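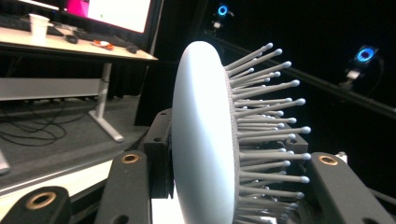 Am Greifer Murkel waren im August die Buchsen fällig. Er sitzt vorn am Handgerät, mit dem wir die Griffe vormachen, bevor die Zelle sie übernimmt. Zuletzt stand der Zähler bei 2368 Griffen, und die Finger hatten so viel Spiel, dass der Nullpunkt nach jeder Pause woanders lag.

Der Ausbau ist schnell erzählt: Stecker ab, Schrauben lösen, Finger abziehen. Die alten Buchsen habe ich mit einem Stück Rundstahl ausgedrückt — mit dem Hammer würde ich das nicht mehr machen. Beim Einsetzen der neuen kommt nur ein Hauch Fett an die Bolzen. Rakiya Dauda nimmt gar keins, darüber sind wir uns bis heute nicht einig.

Danach die Kameras neu eingemessen, 200 Aufnahmen mit der Prüftafel. Elf davon habe ich verworfen, weil die Tafel spiegelte. Das Ganze dauerte bis halb sieben.

Weiches greift er wieder sauber, bei schmalen Rändern muss ich die Schließkraft noch einmal herunternehmen. Die alten Werte liegen unter »Zina« auf dem Rechner, falls Darius Vītola sie sucht. Neue Buchsen sind bei Garwood bestellt, gleich zwei Sätze.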